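Entraide Robotique > Projets étudiants > Bras et pinces

Deux bras sur le même rail, décalage quand l'un bouge

posté par carvalho_l2, le 24 octobre 2024

Bonjour à tous,

Projet de licence, on est 5 dans le groupe, deux bras noirs à monter sur un profilé alu au bord d'une table. Le but : un bras tient la pièce, l'autre visse dessus. Démo notée fin octobre donc un peu pressés...

Le souci : dès que le premier bras part vite, la position de l'autre n'est plus bonne. Pas énorme, 2 mm, mais pour viser un trou c'est mort. On a refait le calibrage je sais pas combien de fois. Code de commande repris du projet Vidovum de l'an dernier, on a juste changé les vitesses.

Vu depuis la pince du bras qui bouge, ça donne ça : 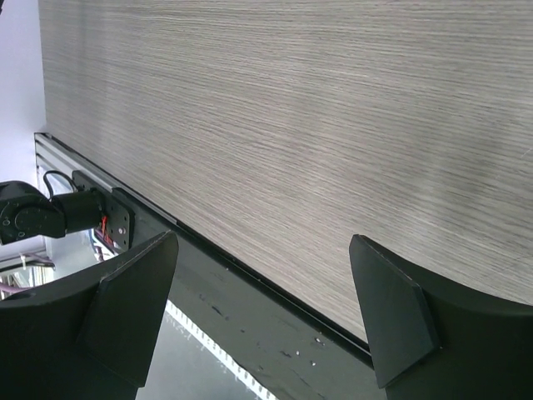
Le deuxième bras sur sa platine, fixée au rail, à gauche de l'image. Fils rouges visibles en bas de la platine.

Le profilé est fixé à la table, la platine est vissée dessus. J'ai essayé de resserrer, pas vu de différence. C'est mécanique ou c'est le code ? Et est-ce qu'on peut rattraper ça en logiciel, quitte à tricher un peu ?

Merci d'avance

novent24

Mécanique, à 90 %. Test simple : coupe l'alim du bras 2, pose un comparateur dessus (ou une pointe de stylo contre une règle bien fixée ailleurs que sur la table), lance le bras 1 à fond. Si ça bouge, le code n'y est pour rien.

Ensuite tu cherches quoi exactement. Platine par rapport au rail, rail par rapport à la table, ou la table entière. Chez nous c'était la table -- les pieds, bêtement. On a perdu deux semaines sur les gains avant de regarder par terre.

Si c'est la platine : écrous en T de la bonne taille pour ton profilé, ceux qui flottent dans la rainure ont l'air serrés et ne le sont pas. Un peu de frein filet moyen aussi.

Côté logiciel tu peux limiter l'accélération (pas la vitesse, l'accélération !) et attendre une demi-seconde avant de viser. C'est moche mais pour une démo ça passe. Rien d'autre à ratraper en soft à mon avis.

westix

pareil l'an dernier, on avait mis un sac de sable sous la table. nickel

atelier_506

Pas d'accord avec le 90 %. Vous avez changé les vitesses dans un code que vous avez pas écrit, donc regardez d'abord si les deux bras sont sur la même alim. Quand un moteur tire fort la tension baisse et l'autre bras peut lâcher un peu. Multimètre sur l'entrée du bras 2 pendant que le 1 bouge, ça prend deux minutes. Si ça chute, une alim par bras et masse commune.

Et les fils rouges, gainez les ou au moins un bout de scotch isolant + un collier. Au bord d'une table avec une pince qui passe devant, un jour ça accroche. Coupez le courant avant bien sur.

Sinon le test du comparateur est bon, faites le aussi. Plutot bras 2 éteint puis allumé, pour comparer.

carvalho_l2

Merci !! On fait le multimètre et le stylo demain matin, je reviens dire. Le sac de sable j'en parle au groupe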